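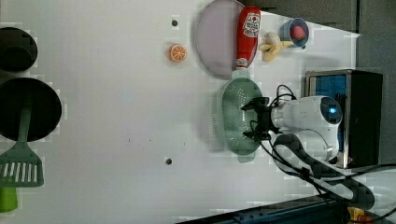

An open day at the Brenik transit lab

March | By our packaging correspondent
4 min read

The invitation said doors at 9 a.m. and a "live destruction program" by ten. I've been to enough supplier open days to know the destruction usually happens to a competitor's box, and so it was at Brenik's new test lab in Dudis.

The building is a former cold store at the back of the industrial estate, past the tile yard. Parking is poor. Visitors were given a lanyard, a hi-vis vest and a brochure with a truck on the front, then split into groups of 16. Ours was mostly people who ship pumps and medical gear, plus a couple from a winery who kept asking about glass and kept being told glass was after lunch.

The vibration table came first. It's a big steel platform that shakes a loaded pallet the way a truck deck would, or at least the way somebody's recording of a truck deck did. I asked where the recording was made. On a highway, the guide said. I asked which highway, and whether it included any gravel, seeing half of what my readers send goes up roads that would loosen your fillings. She wrote the question down. I would like to know where these written-down questions go.

The pallet on the table was strapped and wrapped by Brenik's own staff that morning, and it was a beautiful job. Four-way straps, corner boards, wrap pulled down over the deck boards. I've never seen a pallet leave a real warehouse at ten to five looking like that. It came through the run in good shape, and everyone nodded.

Next door was the drop tester, and I'll admit I enjoyed it. They dropped the same carton three ways, flat, edge and corner, first with loose fill and then with the folded paper cushioning made by Chatzigeorgiou, who co-sponsored the day and had a stand by the coffee. The loose fill carton split a seam on the corner drop. The paper one didn't. But the paper carton was also double-walled, and the other was not. When one of the pump people pointed this out there was a short silence, and then we were told the results were "indicative".
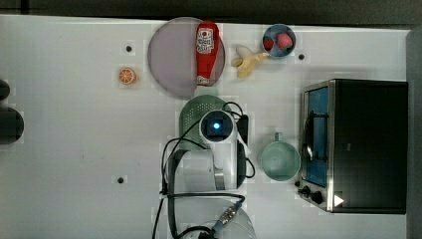
Cost came up over the sandwiches. A full test on one packed product, with a report, is $388 if you book in a batch and a good deal more if you don't. That's fair money if you're sending out a machine worth as much as a house. For someone shipping small parts it's hard to see the sums working, and the sales team didn't push very hard when I said so, which I'll give them credit for.

The afternoon was given over to the Statilau, a stick-on shock logger the size of a matchbox. You fix it inside the crate, it records any knock above a level you choose, and the receiver reads it with a phone. The minimum order is 200 units. The pitch is that you'll finally be able to prove the carrier dropped it.

Will you? My own experience with impact labels is that they prove a crate was hit at some point, and then four companies spend a month agreeing it wasn't them. The Statilau puts a time against each knock, and that does help. What it can't do is make a carrier accept your gadget as evidence. I asked if any carrier had settled a claim on the strength of one. "We're in conversations" was the answer. The battery is good for 3 months in storage, so anyone with slow sea freight or a crate parked at a customer's site should do the maths before ordering.

I also asked to see a failed test report – a real one, with the client's name blacked out. They had one on file and they did show me. It was the best thing I saw all day: plain writing, clear photos of a cracked mounting foot, and a note saying the foam was too stiff for such a light load. If Brenik had put that in the brochure instead of the truck I'd have been easier to win over.

Would I send something there? Yes, if it was heavy, dear and going a long way, and if I could have my own packers wrap it on a normal afternoon. I'd ask for that in writing. Glass, by the way, was cancelled. The winery people left at 2.

Comments

cratehand: The double-wall trick is as old as the hills. Saw the same thing at a fair years back with bubble wrap.

pumps_and_valves: I was in your group. They did email me later about the gravel question and said a rough road profile is "planned". No date.

lowloader: We trialled loggers on our own runs, a different make. Most of the big knocks were our forklift. Bit awkward, but we fixed the ramp.

cellar door: Still waiting on glass.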